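Omance Song Festival

The Omance Song Festival is a yearly singing contest held each May in the river town of Drarach. It is open to amateur singers of any age, and every song must be new, with words in a language the singer speaks at home. That last rule has been there from the beginning, and people in Drarach are still very fond of it.

History

The festival grew out of a radio evening put together by Kalliopi Ivanov, a choir teacher who felt that her older pupils had nowhere to sing once they left school. The first one drew 376 people to the grain hall, which was a good crowd for a wet night, and it went out live on the town station. A second stage was added later on – mostly so that the duets would stop running past midnight – and the record audience now stands at 1,977.

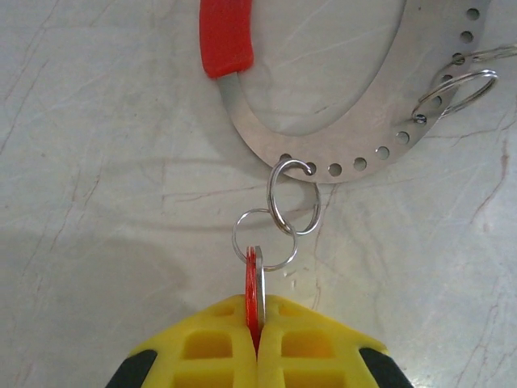
For many years the winner was picked by a jury alone. After a long and rather heated argument over the ballad "Brandão", which the hall adored and the jury placed last, a public vote was brought in and given equal weight. The ballad is still sung by everyone at closing time.

Format

Each singer has four minutes and may bring up to three backing singers, who must perform live. The house band, Steris, learns every entry over the two weeks before the contest. Songs are heard once in the afternoon, when the jury votes, and again at 8 p.m. for the public. A tie goes to the song with more votes from the hall.

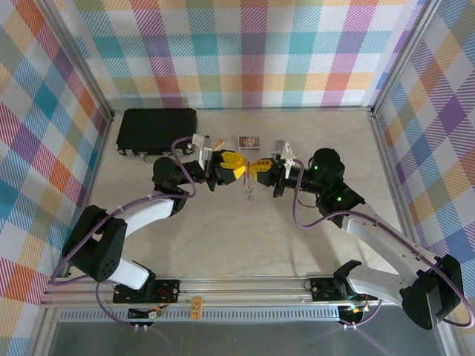

Prizes and recordings

The winner gets a studio day and a slot at the autumn fair. An album is pressed every year, and the best loved of them sold 511 copies in the town and the villages close by – a lovely number for such a small place.

Comments

riverside_alto: I sang backing in the "Brandão" year and my ears are still ringing from the booing! Thank you for writing this up.

Tomas: Does anyone know where to find the older albums? My aunt had a whole shelf of them.

pennywhistle: The library has a few, Tomas. Ask at the front desk.

Contact | Copyright Drarach Music Pages | Back to top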